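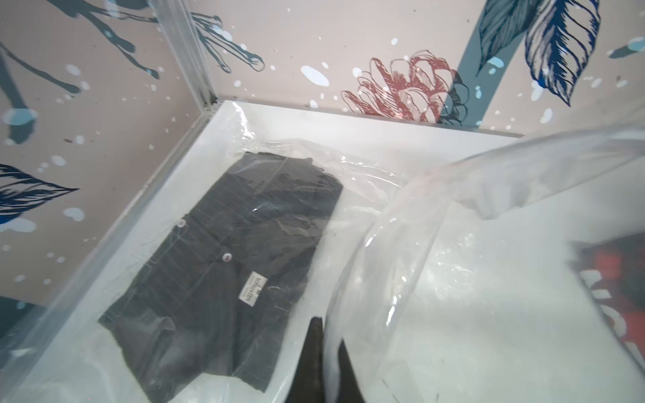 *Dark grey with a thin pinstripe, still bagged.*

**Posted in: Shirts and tailoring > Buying and sizing**

**marlpit_dave** wrote:

Bought from Treston in the September sale. I've had shirts from them before and always taken the 16 collar, regular fit. The size chart on the site has changed since my last order and the chest measurement for a 16 is now 4 cm smaller than it was. I haven't opened the bag yet as they won't take returns on opened shirts.

Has anyone bought one lately and compared it with an older one? I don't want a slim fit by another name.

---

**kettlewick** wrote:

Yes, they've changed the block. I've got two old ones and one from this spring, same size on the label. The new one is narrower through the body and the armholes are higher. Sleeve length is the same. I kept it but I wouldn't wear it with a jumper.

---

**Oonagh_P** wrote:

My husband's came up exactly the same as his old ones, so I'm not sure it's all of them. His is a plain white poplin. Could it be that the stripes are made somewhere else?

---

**kettlewick** wrote:

> Could it be that the stripes are made somewhere else?

Mine's a plain blue twill, so no. When did he buy it?

---

**Oonagh_P** wrote:

Just looked at the email, it was last year. So that probably explains it.

---

**stitchripper** wrote:

I do alterations and I see a lot of these. Taking in a shirt is easy, letting one out is close to impossible because there's nothing in the seam to let out. If you're in doubt go up a size and have the sides taken in. I charge less for that than most people pay for postage both ways.

Collar is the part to get right. If a 16 fits your neck and you go to a 16.5 you'll get away with it under a jacket, but with a tie you will see the gap.

---

**Gun-woo Joo** wrote:

I disagree about going up. The shoulders go up too, and moving a shoulder seam isn't a cheap job. I tried this with a Fener shirt and ended up with the seam halfway down my arm and a very tidy waist. Gave it to my brother.

If the chest is too small in your size then the shirt is cut for someone else. Send it back and try another maker. Ketach still do a proper full cut and the cloth is as good.

---

**stitchripper** wrote:

Half a collar size doesn't normally put the shoulder halfway down anyone's arm. Fener run big to begin with. I take your point if he's narrow in the shoulder.

---

**marlpit_dave** wrote:

I'm not narrow in the shoulder, more the opposite.

Ketach I had one of years ago and the collar went soft after a few months. Have they got better?

---

**Gun-woo Joo** wrote:

Mine are two years old and the collars are fine. I don't tumble dry them, though.

---

**hobbs_end** wrote:

Tumble drying will shrink any of them. Cotton shirts lose a bit in the first few washes whatever you do, so if the chart is 4 cm down on paper it'll be a bit worse by Christmas. I'd allow for that.

Also worth ringing them — I did over a missing collar stiffener and they were decent about it. They may let you try it on if it goes back folded.

---

**kettlewick** wrote:

They wouldn't for me. Opened bag, no refund on sale stock, exchange only.

---

**marlpit_dave** wrote:

Exchange would do me. I've measured my oldest one flat across the chest, and going by the new chart the 16 would be tight and the 16.5 nearly spot on. I'll ring in the morning and ask if they've got a 16.5 left in the same stripe.

---

**Oonagh_P** wrote:

Ask about the sleeves as well, they go up with the collar on some of them.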